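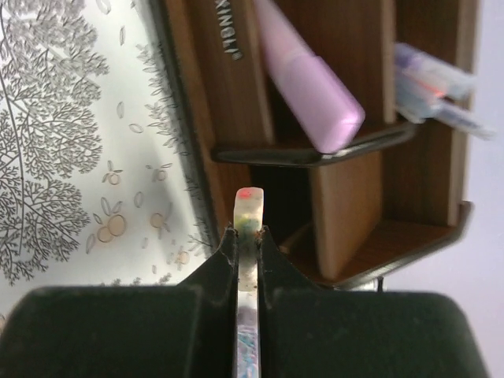 Narrow strip, held upright. The end is cream-white with a pinkish-red spot.

Utlow Pool Water Testing: Frequently Asked Questions
Updated 2022-02-11

How often should I test?
Twice a week in season. From closing until March, once a month is enough.

Where do I take the sample?
Elbow deep, away from return jets and the skimmer.

My reading changed after a few minutes. Which one counts?
The first. Read within the time printed on your container and discard later readings.

Does the Lillum kit measure cyanuric acid?
No. Order the Brovis kit, part 595. It covers 6 parameters and ships with 39 tests.

Can I test right after adding chlorine?
Wait 9 hours with the pump running.

How should kits be stored?
Closed, dry, and indoors. Do not keep them in the pump house.

Who handles commercial accounts?
Vicente Pereyra, Setiawan branch.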